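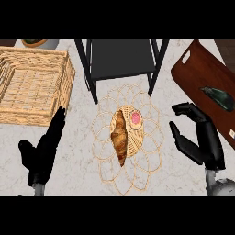
November, page carried over from the blue book — the blue book is full, this is the new one. Jelta club notebook, sim side. Writing it at 4:15 before people start arriving and I lose the table.

Where we left off. Breakfast task, sim version. Robot picks up the croissant, puts it in the big wicker tray, then the pink pastry, same tray. Both hands allowed. Villanueva qualifier wants one policy file and a log, nothing fancy. The scene loads clean again now that Luzius put the textures back where they belong. Marble counter shows up as marble. For a week it was gray on my machine and fine on his and we both thought the other one had changed something.

Problem 1 — left hand. Tray is on the left, food is in the middle, so either the right hand crosses over or the left one does the picking. Cyrill wants right hand picks, passes to left, left drops in tray. I think handoff is a point where we lose everything. Elfriede says the handoff gets bonus points in the rules, I have not found that line. Elfriede pls write the section number here: ______

Problem 2 — the croissant hangs over the edge of its basket. The tip sticks out past the rim at the bottom end, onto the placemat. If the hand closes low it gets the tip plus rim and the whole basket comes along. Ran it 6 times last night with the old grasp height, basket got dragged in most of them. Raised the grasp, better. Aim for the fat part.

Problem 3 — placemat. The loops. Collision mesh was the full lacy shape with every petal, and the physics step crawled. Swapped it for a flat disc. Now the fingers can't catch in a gap becuase there are no gaps as far as physics is concerned. Looks the same on screen. Liesl asked if that counts as modifying the scene. Mailed the Villanueva people, no answer yet. Keep both versions in the repo, DO NOT delete the loopy one.

4:50

Cyrill and Luzius here. Start pose argument again. Both hands start open, left one palm down near the corner of the tray, right one open in a C toward the food. Luzius likes it since the right hand has hardly any distance to go. I don't mind it. What bugs me is the left thumb, it juts way out to the left and on a lazy path it clips the tray wall on the way in. Told the planner to lift first and then move sideways. Lift height 8 cm for now. Cyrill says too much. It is slow, yes. We have time in the run, we don't have tray-wall-hits to spare.

Note on the clutter for whoever does the randomizer next (Hannelore?) — leave the cutting board and the green thing on it alone. They are in the base scene and the judges' scene will have them. Last month someone shuffled the board in front of the pastry and trained on that overnight and it was a waste. The plant and the little black side table in back can move a bit, they're out of reach anyway. Keep the board's angle.

Also the green thing. Settle on a name. It's "pepper" in Luzius's config and "avocado" in mine and the loader picked up both, so for two days there was a second one sitting inside the first one and it would pop out when anything bumped it. I've changed everything to green_veg. Don't care what it is.

5:20

Batch started. 300 episodes, right hand only, no handoff, croissant only. Seeds are in the sheet. Machine in the corner is the one running it, please nobody play anything on it.

While it runs — numbers from the last batch for the record. Croissant in tray, 68 percent. Failures, going by the replays I watched with Elfriede:
— basket dragged along (old grasp height, see above)
— croissant picked fine, dropped short, lands on the marble next to the tray
— wrist turned the long way round, timeout
The second one is the annoying one. Release fires when the palm is over the rim but the croissant is hanging back behind the fingers. Need to release on object position, not palm position. Liesl has this half written from the Gokadow task, the one with the bottles. Liesl can you push it even if it's ugly.

Pastry. Haven't touched it much. It's small and round and sits up near the top right of the basket, so with the croissant gone it tends to roll into the free space. So either pick pastry first, or look again after the croissant is out. Hannelore votes pastry first. I tried that order by hand with the keyboard control and the fingers brushed the croissant but it stayed put. Twice. Not a test, I know. Do it properly next time.

Camera thing. The policy input is the letterboxed view with the black bands top and bottom. We were feeding the bands in too. Just wasted pixels. Luzius crops them now before the resize, make sure the crop is in the eval script as well!! It was only in the training script when I looked, that would have been a fun evening. Fixed, but check me.

5:45

Liesl in. She has the release code, sort of. Works on her laptop, breaks on import here, version thing. She's on it.

Long talk on whether to close all fingers or only thumb plus first two. All fingers squashes nothing in sim, the croissant is a rigid body. But Clorkside school said at the meetup that their real one crushed a roll on the first close, and if we get through to the hardware round we'd have to relearn it all. So: go gentle now. Cap the finger force in the config, train with the cap. Cyrill against, says win the sim round first. Went with the cap, 3 to 1. Cyrill wants it written down that he was against. Written.

6:10

Batch is at the halfway mark roughly. Drag failures nearly gone with the higher grasp. Short drops are still there, expected, release code not in yet. One wierd one: right hand goes over, picks, comes back and holds it above the placemat till time runs out. Saved the replay as hold_weird. I think the goal region got flipped when the tray was mirrored for augmentation. We should not be mirroring the tray at all, the arms aren't mirrored with it. Took it out. Will need a rerun, let this one finish anyway so we have the baseline.

To do
Liesl — release on object position, fix import
Luzius — check crop in eval, merge texture fix to main
Hannelore — randomizer, limits as above, board stays
Elfriede — handoff rule, where is it
Cyrill — can have one branch for the handoff, separate, until end of November, then we look
me — rerun without mirroring, pastry first vs. croissant first, same seeds for both

Lab key goes back to the front office by 6:45. Leaving the batch on overnight, sign is on the keyboard.

Jelta Robotics Club — questions about this notebook: ask Elfriede Hofstetter or leave a note in the lab tray | © Jelta Robotics Club | Back to top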